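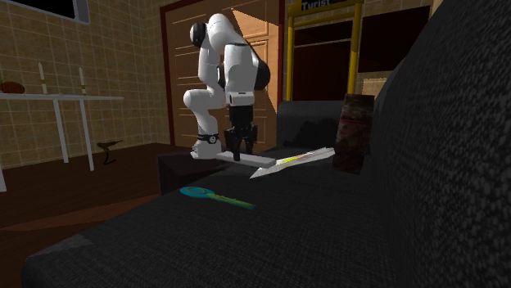 ソファのある居間

滞在型ゲストハウス「ディナネント」 冬の室内安全点検表(コメント付き)

点検日 2018年2月15日
対象 一階の居間、台所、廊下、階段、浴室、二階の寝室、玄関と外まわり
判定の書き方 良=そのままでよい 要=手を入れる 見=しばらく様子を見る

毎年この時期になると、冬のあいだ閉めきりがちだった家の中をひと通り見て歩くことにしています。点検表といっても役所に出すような立派なものではなく、うちに長く泊まってくださる方や、交代で家を見てくれる仲間に読んでもらうための覚え書きです。去年の表を引っぱり出してみたら、コメント欄が狭くて字が重なってしまい、自分でも何を書いたのか読めないところがありました。そこで今年は思いきって欄を広げ、そのぶん話も長くなっています。お茶でも入れて、どうぞゆっくり読んでください。

一 暖房まわり

1 石油ファンヒーターの前後左右に物がないか
判定 要
コメント 食堂の一台は、吹き出し口の前に新聞の束が置かれていました。読み終えた新聞をつい足もとに置いてしまう気持ちはよくわかるのですが、暖房のそばだけはどうか勘弁してください。束は勝手口の棚に移しました。

2 カーテンと暖房器具の距離
判定 良
コメント この家では50センチ以上あけるという決まりにしています。床に貼った目印のテープがすり切れていたので、新しいものに貼り替えました。色は前と同じ黄色です。引っ越してこられたばかりの方には「あのテープは何ですか」とよく聞かれますので、案内のときに一言添えてもらえると助かります。

3 給油の場所と手順
判定 良
コメント 給油は玄関の土間で、火を消してから。受け皿に灯油がたまっていたので拭き取りました。手動ポンプの先が少し割れています。まだ使えますが、次の買い出しのときに一本お願いします。

4 電気毛布と湯たんぽ
判定 見
コメント 二階の奥の部屋の電気毛布、コントローラーの差し込み口が少しゆるいようです。押し込めばきちんと入るのですが、寝返りで抜けかけることがあるかもしれません。来週もう一度見ます。湯たんぽの袋は洗って干してあります。口金のパッキンも全部さわってみましたが、ひび割れはありませんでした。

二 電気とコンセント

5 延長コードの本数とつなぎ方
判定 要
コメント テレビの裏でタップにタップがつながっていました。これは去年も書いたような気がします。いえ、確かに書きました。便利なのは本当によくわかるんです、わたしも自分の部屋ではやりたくなりますから。でも共用の場所ではひとつまでにしましょう。余ったほうは外して、電話台の引き出しに入れてあります。

6 コンセントのほこり
判定 要(当日掃除済み)
コメント 冷蔵庫の裏がいちばんたまっていました。プラグを抜いて乾いた布で拭き、冷蔵庫を戻すときに床へ傷をつけないよう古い毛布を敷いて動かしています。ひとりでやると腰にきます。必ず二人でやってください。

7 分電盤の表示
判定 要
コメント 「洋間」と書いてあるブレーカーを落とすと、なぜか廊下の電灯が消えます。前の持ち主のころに配線を直したのだろうと思いますが、確かなことはわかりません。仮の札を貼りましたので、正式な表示は電気屋さんに見てもらってからにします。

8 漏電遮断器の試験ボタン
判定 良
コメント 押すと家じゅうが暗くなりますので、必ず声をかけてから。今回は二階でパソコンを使っていた方がいて、保存が終わるまで待ちました。急ぐ用事ではないので、こういうときはのんびり待てばよいのです。

三 居間と食堂の家具

9 ソファのぐらつき、脚の傷み
判定 良
コメント 四隅を順に手で押して、沈み方に差がないかを確かめます。布張りのものは縫い目も見てください。ほつれは小さいうちに縫ってしまえば、本当にあっという間に終わります。座面のすきまには、細い物がよく入りこみます。前に編み針が出てきたときはひやりとしました。手をいきなり差し込まず、懐中電灯で照らしながらどうぞ。

10 通り道の幅
判定 要
コメント 家具と家具のあいだは70センチあける決まりです。食卓の椅子を引いたままにすると、どうしても足りなくなります。食事のあとに椅子を戻す、それだけなのですが、これがなかなか続きませんね。夜中に水を飲みに起きる方もいますので、寝る前にひと回り見ていただけるとうれしいです。

11 背の高い家具の固定
判定 要
コメント 食器棚の上の突っ張り棒が片方ゆるんでいました。手で回して締め直しましたが、天井の板が少したわむようなので、当て板を入れるつもりです。本棚のほうは金具で壁にとめてあり、ねじも全部きいています。重い図鑑が上の段に戻っていたので、下の段へ移しておきました。移した場所がわからないときは遠慮なく聞いてください。

12 敷物の端
判定 見
コメント 食堂の敷物の角が少しめくれてきました。裏のすべり止めを足して、ひとまず落ち着いています。掃除機をかけるたびに角から引っぱられるようなので、真ん中から外へ向かってかけてもらえませんか。

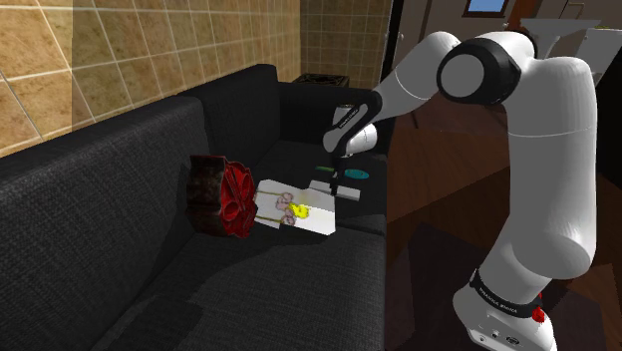
Thoa Thái

ここからは後半です。前半だけでずいぶん長くなってしまいましたが、台所と階段がまだ残っています。実はこのふたつがうちの家ではいちばん大事なところなので、もう少しだけおつきあいください。

四 台所

13 ガス栓とゴム管
判定 良
コメント ゴム管に赤い線が見えるところまで差し込まれているかを確認。留め具もきいています。石けん水を塗って泡を見ましたが、ふくらむところはありませんでした。

14 換気扇とフィルター
判定 要
コメント 油がたれる一歩手前でした。揚げ物のおいしい季節ですから仕方ありません。先週のコロッケは本当においしかった、という話は点検とは関係ありませんね。フィルターは外して湯につけ、夕方に戻しました。次は月末にお願いします。

15 消火器
判定 良
コメント 管理札の番号は1208、勝手口の右側にあります。圧力計の針は緑の範囲、安全栓もついています。前に傘立てが置かれていて取り出しにくかったので、傘立てのほうを動かしました。使い方に自信のない方は、春に庭で練習しますから一緒にやりましょう。水の入った練習用を借りてきます。

16 包丁とはさみの置き場所
判定 良
コメント 流しの水切りかごに刃を上に向けて立てないこと。今回はきちんと引き出しに入っていました。ありがとうございます。

17 台ふきんの干し場所
判定 要
コメント こんろの上の棒に干すのはやめましょう、と貼り紙までしてあるのに、その貼り紙の上からふきんがかかっていました。棒があると人はかけたくなるものらしいので、思いきって棒を外しました。干す場所は窓側の洗濯ばさみへ。

五 廊下と階段

18 階段の手すり
判定 要
コメント 上から三本目の受け金具がゆるんでいます。ねじ穴が広がって、締めても空回りするようになりました。つまようじに木工用の接着剤をつけて穴に詰め、固まってからねじを入れ直す予定です。それまでは赤い布を結んでおきますので、そこには体重をかけないでください。荷物を運ぶときは特にお願いします。

19 足もと灯
判定 良
コメント 上も下もついています。下の灯りのカバーがほこりをかぶっていたので、拭いたら見違えるほど明るくなりました。もっと早く拭けばよかった!

20 廊下に置いた物
判定 要
コメント 宅配の段ボールがそのままになっていました。たたんで物置へ。宛名の紙ははがして別にしてあります。中身の取り忘れがないかはひと箱ずつ見ました。緩衝材の底に小さな説明書が残っていたので、郵便受けの下のかごに入れてあります。

21 住宅用火災警報器
判定 良
コメント 廊下、台所、二階の各寝室、すべて音が出ました。台所のものは音が大きくて、隣のおうちの犬が返事をします。昼間に試してください。電池の交換時期は本体の横に書いてあります。

六 浴室と洗面所

22 床のすべり
判定 見
コメント 洗い場の排水口のまわりに石けんかすが残りやすいようです。重曹でこすり、乾かしてからもう一度足で確かめました。裸足でやると違いがよくわかります。冷たいですけれど。

23 脱衣所の寒さ
判定 要
コメント 朝は息が白くなります。入る前に浴室のふたを開けて湯気をまわしておくと、ずいぶん楽です。窓の下にすきま風の入るところがあるので、テープを貼りました。暖房器具を持ち込むときは必ず相談してください。水のかかる場所ですから、どれでもよいというわけにはいきません。

24 給湯器の温度設定
判定 良
コメント 設定は変えていません。小さなお子さんが泊まる週は少し下げます。下げた日と戻した日を、洗面所の帳面に書いてください。

七 玄関と外まわり

25 水道メーターの箱
判定 良
コメント 検針の数字は831でした。家じゅうの蛇口を閉めて、小さな銀色のこまが止まっているのを見届けています。寒波の予報が出たら、箱の中に古い毛布の切れ端をポリ袋に入れて詰めてください。メーターのふたはふさがないように。

26 雪かき道具と凍結防止剤
判定 要
コメント シャベルの柄がささくれていました。紙やすりをかけましたが、軍手をはめて使ってください。凍結防止剤は残りが袋の三分の一です。植え込みにまくと沈丁花がかわいそうなので、石段の真ん中だけにお願いします。

27 門灯とセンサー
判定 見
コメント 日が落ちてからつくまでに、少し間があるように思います。わたしがせっかちなだけかもしれません。カルティクさんにも見てもらうことにしました。

28 避難経路の物置側
判定 良
コメント 裏の木戸は内側から開きます。蝶番に油をさしました。自転車を木戸の前に停めないこと、これだけは季節を問わず守ってください。

八 宿題一覧

手すりの受け金具 ねじ穴を埋めて入れ直し(担当 タイ)
分電盤の表示 電気屋さんに連絡(担当 Karthik Ranasinghe)
灯油ポンプ 一本購入
食器棚の当て板 物置の端材を使う
電気毛布の差し込み口 再点検
門灯のセンサー 夕方に二回見る

終わった項目は、名前と日付を横に書きこんでください。直し方を途中で変えたときも、その場で一言書いておいていただけると、来年のわたしがとても喜びます。「穴が合わず短いねじにした」くらいの短い文で十分です。

それから、点検の途中で見つけた持ち主のわからない鍵がひとつ、電話台の皿にあります。丸い頭の、少し古い鍵です。心あたりのある方は持っていってください。次の回覧までそこに置いておきます。

カルティクさんからの追記
門灯、今夕一回目を見ました。暗くなってすぐにつきました。もう一回見てから判定を書きます。木戸の油は床にたれていたので拭いておきました。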